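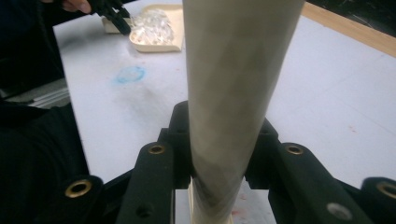 최종 수정: 2026년 9월 8일

동네 합창 모임 루바(Luva) 새 단원과 반주자를 찾습니다

안녕하세요. 저는 루바 합창 모임에서 연락과 악보를 맡고 있는 Aarti Vashisht입니다. 한국어로 글을 쓰는 것이 아직 조금 느립니다. 그래서 어색한 문장이 있을 수 있습니다. 이해가 안 되는 부분이 있으면 편하게 질문해 주십시오.

루바는 여러 나라의 노래를 각 나라의 말로 부르는 혼성 합창 모임입니다. 지금 단원은 62명입니다. 학생도 있고, 은퇴하신 분도 있고, 저처럼 다른 나라에서 와서 이 동네에 사는 사람도 있습니다. 전공으로 음악을 공부한 사람은 많지 않습니다. 저도 처음 왔을 때에는 악보의 낮은음자리표를 읽지 못했습니다.

이번 가을부터 새로운 연습 과정을 시작합니다. 이 과정에 함께하실 분을 모집합니다.

모집하는 파트

테너: 가장 필요합니다. 현재 테너 자리가 많이 비어 있습니다.
베이스: 필요합니다. 낮은 도까지 나오지 않아도 괜찮습니다.
알토: 몇 분만 더 모십니다.
소프라노: 이번에는 대기 명단만 받습니다. 자리가 생기면 신청하신 순서대로 연락을 드립니다.
피아노 반주자: 한 분. 조건은 아래에 따로 적었습니다.

어떤 분이 지원할 수 있습니까

만 열여섯 살 이상이면 누구나 지원할 수 있습니다. 합창 경험은 없어도 됩니다. 악보를 잘 읽지 못하는 분에게는 파트별 연습 음원을 드립니다. 음원은 제가 직접 정리하기 때문에 가끔 파일 이름이 틀립니다. 발견하시면 알려 주십시오.

한국어를 잘하지 못하는 분도 환영합니다. 연습은 한국어로 진행하지만, 쉬는 시간에 영어와 힌디어로 다시 설명해 드릴 수 있습니다. 다른 언어가 필요한 분은 신청할 때에 적어 주시면 같은 언어를 쓰는 단원이 있는지 알아보겠습니다.

한 가지 부탁이 있습니다. 연습에 자주 빠지게 되면 옆에 서 있는 사람이 많이 힘듭니다. 특히 테너는 사람이 적어서 한 명이 없으면 소리가 금방 달라집니다. 바쁜 시기가 있는 것은 당연합니다. 다만 못 오시는 날에는 연습이 시작되기 전에 꼭 연락을 주십시오.

연습 장소와 시간

장소는 Vollthorpe 회관 2층 큰방입니다. 건물 정문은 저녁에 잠그기 때문에 옆문으로 들어오셔야 합니다. 옆문 초인종은 소리가 작습니다. 한 번 누르고 조금 기다려 주십시오. 엘리베이터가 있고, 휠체어로 들어올 수 있는 화장실은 1층에 있습니다.

연습은 일주일에 한 번, 저녁 일곱 시에 시작해서 아홉 시에 끝납니다. 가운데에 짧은 휴식이 있습니다. 첫 이십 분은 몸을 풀고 발성을 합니다. 늦게 오시는 분은 발성이 끝날 때까지 뒤쪽 의자에 앉아 계시다가 들어오시면 됩니다. 아이를 데리고 오시는 것도 가능하지만, 돌보는 사람이 따로 있지는 않습니다.

자전거는 건물 뒤편에 세울 수 있습니다. 자동차를 세울 자리는 매우 적으니 가능하면 버스를 이용해 주십시오.

이번에 부르는 곡

전체 곡 목록은 첫 연습 날에 드립니다. 지금 정해진 것은 한국 민요 편곡 몇 곡, 핀란드의 짧은 무반주 곡, 그리고 벵골어 뱃노래입니다. 벵골어 발음은 한글로 적은 종이를 준비하고 있습니다. 한글로 다 적을 수 없는 소리가 있어서, 그 부분은 연습 시간에 입 모양을 보면서 같이 배우겠습니다.

공연은 Jirkby 강당에서 합니다. 객석은 169석입니다. 큰 공연장은 아니지만 뒷줄까지 소리가 잘 갑니다. 공연에 나가는 것은 의무가 아닙니다. 연습만 하고 싶은 분은 미리 말씀해 주시면 자리 배치를 할 때에 참고하겠습니다. 공연 옷은 검은색 상의와 검은색 하의이고, 집에 있는 옷이면 충분합니다. 악보를 넣는 검은 파일은 모임에서 빌려 드립니다.

비용

가입비는 없습니다. 회비는 회관 대관료와 악보 구입에 씁니다. 금액은 첫 방문 때에 안내해 드리고, 학생은 반만 내시면 됩니다. 회비가 부담이 되는 분은 저에게만 조용히 말씀해 주십시오. 이유는 묻지 않습니다. 처음 두 번은 회비 없이 참가해 보실 수 있습니다.

악보는 정식으로 구입한 것을 나누어 드립니다. 복사해서 다른 사람에게 주시면 안 됩니다. 모임을 그만두실 때에는 반납해 주십시오. 연필 표시는 지우지 않으셔도 됩니다. 볼펜은 쓰지 말아 주십시오.

피아노 반주자

반주자에게는 연습 한 번마다 사례비를 드립니다. 금액은 경험을 듣고 같이 정하겠습니다. 다음과 같은 분을 찾고 있습니다.

네 파트 악보를 보고 한 파트씩 따로 칠 수 있는 분
지휘자가 중간 마디에서 멈추고 다시 시작할 때에 천천히 따라와 주실 수 있는 분
연습 시간에 거의 매번 오실 수 있는 분

회관의 피아노는 업라이트이고 Dhillon 악기점에서 조율을 해 주고 있습니다. 오래된 악기라서 높은 쪽 건반이 조금 무겁습니다. 지원하시기 전에 한 번 쳐 보고 싶으시면 시간을 맞추어 드리겠습니다. 무반주 곡이 많은 날에는 쉬는 시간이 길 수 있는데, 그런 날에도 사례비는 같습니다.

신청 방법

이메일이나 회관 입구의 신청서로 신청하실 수 있습니다. 이메일 주소는 회관 게시판의 루바 안내문에 적혀 있습니다. 아래 내용을 써 주십시오.

이름과 부르기 편한 호칭
연락처
원하는 파트 (모르면 "모름"이라고 써 주십시오)
노래나 악기를 해 본 경험이 있으면 짧게
도움이 필요한 것 (큰 글씨 악보, 앉아서 부르기, 통역 등)

반주자로 지원하시는 분은 최근에 연주하신 곡을 두세 개 적어 주십시오. 녹음은 보내지 않으셔도 됩니다.

신청은 9월 말까지 받습니다. 테너와 베이스는 그 후에도 자리가 있으면 받겠습니다. 모임 전체 인원은 방의 크기 때문에 80명을 넘길 수 없습니다.

오디션에 대해서

오디션이라는 말은 쓰지 않습니다. 첫날에 지휘자와 십 분쯤 만나서 음계를 불러 보고, 목소리가 어느 파트에 편한지 함께 찾습니다. 준비한 노래가 있으면 부르셔도 되고, 없으면 생일 축하 노래를 부릅니다. 이 시간에는 다른 단원이 방에 들어오지 않습니다. 떨어뜨리기 위한 시간이 아니니 걱정하지 마십시오. 다만 감기에 걸리신 날에는 목을 위해서 다른 날로 바꾸는 것이 좋겠습니다.

자주 받는 문의

파트는 나중에 바꿀 수 있습니다. 공연이 끝난 다음에 바꾸는 것을 권합니다. 친구와 같이 신청하실 수 있지만 파트가 다르면 따로 앉게 됩니다. 구경만 하러 오시는 것도 좋습니다. 오시기 전날까지 저에게 메일을 한 줄 보내 주시면 의자를 하나 더 놓겠습니다.

답장은 보통 이틀 안에 드립니다. 그보다 늦으면 제가 메일을 놓친 것이니 다시 보내 주십시오.

루바 합창 모임
연락 담당 Aarti Vashisht 드림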